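# Wiping up: the order of work on a white table

Sheila Garside has spent most of her working life on the care of hard surfaces, first at Troddale and now at Primness, where she writes the cleaning sheets that go out with the firm's tables. Her subject for this interview is a narrow one: a small spill on a white top, a sponge, and a shallow steel dish.

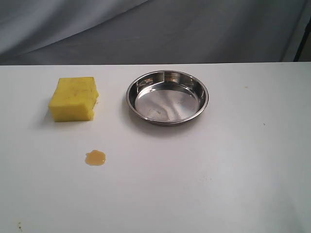

*357 words · 2 min read*

A puddle of orange-amber liquid on matte white is a fair test, Garside says, as the colour shows every error. "On a dark top you can leave a film and never know. On white you see the ring."

The ring is her main concern. A spill wiped in circles grows thinner and wider, and its outer edge dries first. She prefers to work from the outside in, with short strokes and light pressure. "People press hard at the start. A full sponge under pressure gives liquid back — you want it to take up, so let it sit for a moment and then lift."

The dish should be cleared before any wiping begins. Liquid can creep under a rim and stay there, and a metal edge dragged across a matte finish may leave a grey line that looks like dirt. Her sheet asks for the dish to be lifted straight up and its underside dried before it goes back.

On sponges she is brief. Plain foam is enough for fresh spills. A block with a rough or crumbling side can still be used, but on the sound face only, as loose crumbs stick to a damp surface and have to be picked off later. She rinses between passes and allows three passes for anything sugary: one to lift, one with clean water, one nearly dry.

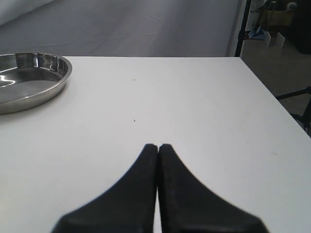 Steel is treated separately. "Shallow pans are easy to wash and awkward to judge," Garside says. "You get bright streaks and dark bands off the wall, and half of it is only the light. Tilt it. If the mark moves, leave it alone. If it stays put, wash it." Water marks on the base usually respond to a drop of vinegar, followed by a rinse and a dry cloth.

She has no liking for sprays. The Lam range, which Primness stocked for two years, gave good results on gloss but left a slight shine on matte tops. The Mikico cloths that replaced it are used dry and only for the last pass.

Small dark specks are left until the end. Garside tries a damp fingertip before anything else. "If it comes away, it was grit, and you'd have been scrubbing with it." Those that stay are recorded on the sheet and looked at again once the top has dried.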